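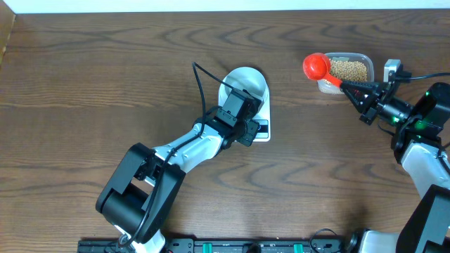

Figure 6. Wooden tabletop with a warm brown finish and dark, wavy grain, with elongated oval knots.

4.2 Visible grain and stated preference

The second part of the survey dealt with surface appearance. Respondents had already answered the questions on price and table size (Section 4.1) and were asked to rate wooden tabletops by grain pattern alone. We used three groups: straight grain, mild figure, and strong figure. A top was placed in the strong group when its lines curved over most of the surface or when knots could be seen from a standing position. Strong figure of this kind, with swirling lines and oval knots, is shown in Figure 6.

A total of 1,569 households returned usable forms. The forms were mailed in April to addresses in Vusholm and the surrounding townships, and the return period closed on Dec 18, 2020. Forms with no answer to the grain questions were left out of this section but kept for the price analysis.

Straight grain was the most common first choice among people buying a table for a dining room. Strong figure did better among people who said the table would be used for several jobs, such as meals, homework and sewing. Many of them wrote in the comment space that a busy surface hides scratches and crumbs. One respondent wrote that her old table was plain maple and "showed every fork." Comments about warmth or a natural look were also frequent, but they came from all three groups and did not separate one from another.

Age had little effect once the use of the table was taken into account. Owners and renters differed more. Renters chose strong figure more often and were also more likely to have bought their last table used. We did not ask whether the used table had been refinished, and this should be added to any later version of the form.

Knots were a separate question. Figueiredo, in his earlier interviews with shop owners in Kamath, found that sellers thought of knots as a defect and priced them that way. Our respondents were less strict. Most accepted knots if the surface was smooth to the touch, and objections were mainly to knots with open cracks. Simão Figueiredo kindly let us use his interview guide, and the wording of items 6 and 30 on our form follows it closely.

Color was harder to handle. The sample cards were printed by Rulason on matte stock, and a darker print run made the mild group look stronger than intended. Cards from that run went to 500 addresses. We ran the main comparison with and without those households, and the order of preference stayed the same, although the gap between mild and strong figure became smaller when they were left out.

These results apply to stated preference only. A person who picks a figured top on a card may still buy a plain one when the two stand side by side in a store and the price tags are in view. Sales records from the Gesus furniture outlet are used in Section 4.3 to compare what people said they wanted with what was sold in the same district.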